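Bundari support - task rules and validation
Subject: Rule check rejects scenes that passed last release
Product: Clolus scene checker
Opened by: Jussara Siqueira, Platholm
Date opened: 2 July 2018
Priority: Normal
Status: Resolved

Problem
After moving to checker version 5, every start layout in our cup-to-rack batch fails with "start clearance not met". The batch is 500 layouts. The same files passed under the old version. No error in the physics log, and the layouts load and render normally. We need to know if the layouts are wrong or the checker is.

Steps already tried
Cleared the cache and re-ran. Same result.
Re-exported one layout from Wei and checked it alone. Same result.
Turned off the hand collision group. The layout then passes, but our own rules don't allow a run to be signed off with that group off, so we put it back on.

Reply from support
Please send the rule file and a render of one failing layout at step zero. Also confirm which clearance rule you wrote the batch against. There are two in circulation: the old one measures from the palm origin, the new one from the nearest point on any finger link.

Reply from Platholm
Rule file attached. We wrote against the old wording. Render of the first layout in the batch is below, nothing edited.
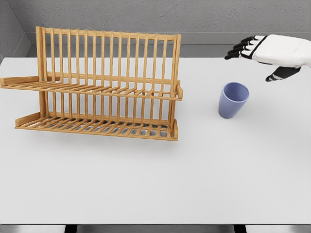 Clearance in the current rule is a distance between collision shapes, and the limit for a start pose is 50 mm from any graspable object. The palm origin no longer counts. It sits well back inside the housing, so a layout can meet the old wording with a fingertip much closer to the object than the author meant. In your render the thumb points down toward the tabletop while the four fingers reach across toward the middle, and either could be the nearest link to the cup. Please measure both. The rack is listed as a fixture in your file, so the graspable limit doesn't apply to it.

Reply from Platholm
Measured as asked. All finger links are outside the limit, thumb included. Layout still fails. The message doesn't name the pair of shapes, so we can't tell what it is objecting to.

Reply from support
Run with the pair report switched on (Settings, Reports, Shape pairs) and send the last block.

Reply from Platholm
Done. The failing pair is thumb tip and "cup_hull". The cup is an open tumbler, but the hull in our export is a closed box and a good deal bigger than the mesh. It looks like Wei fell back to a bounding box with padding on export. We had measured to the visual mesh.

Reply from support
That explains it. The old rule never read object hulls, which is why the batch used to pass. The checker is working as written. To fix:

1. In Wei, set the hull type for the cup to "convex parts" and the padding to 0.
2. Re-export the object only. Poses don't need to change.
3. Put the rule version in the header of the rule file. Yours is blank, and a blank header is read as the newest version.
4. Re-run the full batch, with all collision groups on.

A closed hull would also have caused trouble later in the task for any grasp with a finger inside the rim. Check your other hollow objects for the same setting before you reuse them.

Reply from Platholm
Re-exported and re-run. 498 pass. The remaining 2 fail on the thumb by a small margin and we've moved the start pose back in both. Header filled in. Can the message name the shape pair by default? It would have saved most of this ticket.

Reply from support
Logged as a change request against Clolus. The guidance page now says that clearance must be measured to the collision shape - the visual mesh is not accepted as evidence. Closing.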